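**Week 5 handout: inside the tower**

Okay, this week we open up a desktop and learn our way around! I always start by laying the case flat on its side (so much easier on your back, and on the board). Shut down, unplug, side panel off, screws in the tray please.

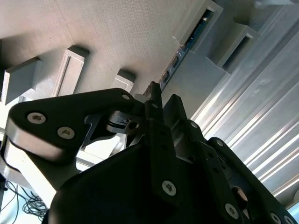
Find the power supply first, then the motherboard, and work inward from there. Take your time with the cables – I give this part almost 20 minutes and people still want more. 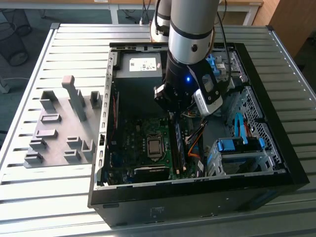
*Case open on its side: power supply, motherboard, CPU, memory slots, graphics card.*

For next time, sketch the layout from memory and label what you can. Stuck? Moushumi Begum is in room 131 until 5, and she loves a messy sketch!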